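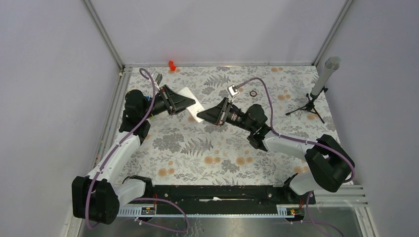

Drarix will start selling its Salian line of coated wire fence through farm and garden stores in February, the company said. The line covers field fence, welded garden mesh and a 2-inch no-climb mesh for horse paddocks. All three will carry the same zinc-aluminum coating, which the company has used until now only on its high-tensile wire. Anyone comparing the garden mesh with older stock will need to read the tag, as the coating is hard to judge by eye. The markings on a pale surface can be faint, as on the flat white piece between the two grippers, and Drarix says it has moved to a dark stamped tag for that reason. The tag gives wire gauge, coating class and roll length, in that order.

Rolls of the field fence are 330 feet long and the garden mesh comes in 50- and 100-foot rolls. Heights run from 28 inches for the lightest garden grade to 60 inches for the paddock mesh. Line wires on the paddock mesh are 12.5 gauge, with knots at each crossing. The garden grades are welded and should not be stretched with a come-along.

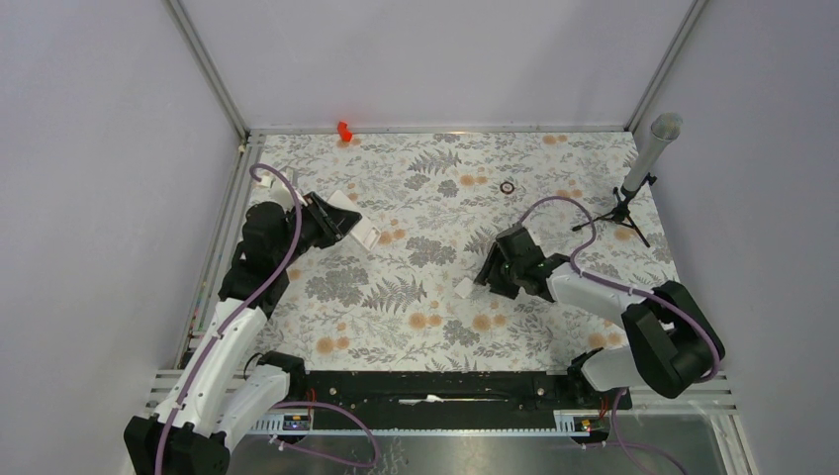

The change follows a test at Indale, where the company put up 1,579 feet of fence on open ground with heavy clay soil. Francine Marchand, product manager for the line, said the run included 3 corner assemblies and 2 gate openings, with line posts set at 12-foot spacing. Tension was checked at the start and again after the ground had gone through a winter of freezing and thawing.

"The wire held its tension better than the posts held their depth," Marchand said. "Where we lost height it was post heave, and that was on the shallow-set corners."

The installation sheet now calls for corner posts to be set at least 42 inches deep in clay, up from 36. Brace wires are to be run from the bottom of the corner post to the top of the brace post. The sheet also drops the earlier advice to staple tight against the post. Staples should be left slightly proud on line posts so that the wire can slide when the temperature changes - on corners and ends it is tied off as before.

Fulgencio Becerra, who runs a fencing crew in Cilline, has put up the field fence on two jobs. He said the coating did not flake at the knots when the wire was bent by hand, but that the cut ends still need paint. "Any cut end will rust. That has not changed," he said. He also noted that the new rolls are heavier than the ones his crew had been using, and that a spinning jenny or a tractor-mounted unroller saves time on anything longer than a garden plot.

First shipments are set at roughly 3,000 rolls, most of them in the 48-inch garden grade. Stores that stock the older garden mesh may keep selling it until it runs out. The two products can be joined with crimp sleeves, though the company advises against mixing them on the same stretch between corners, where the different wire stiffness makes even tension hard to reach.

Comments

Anitha Reddy
Does the 2-inch mesh come in a 48-inch height? I only see 60 on the price sheet and I don't need that for goats.

Narayanan Hegde
42 inches in clay is about right. I would go deeper on a gate post if the gate is over 12 feet.

Rekha Varghese
We mixed old and new mesh on one side of the vegetable plot and the new part sags less. Wish I had read the bit on crimp sleeves first - we used tie wire.

Home | News | Fencing | Gates | Tools | Garden Plans | Contact

Recent items
Setting a wood corner post without concrete
Welded or woven: which mesh for rabbits
Gate hinges for sloping ground
How to read a wire gauge chart
Electric offset brackets for existing fence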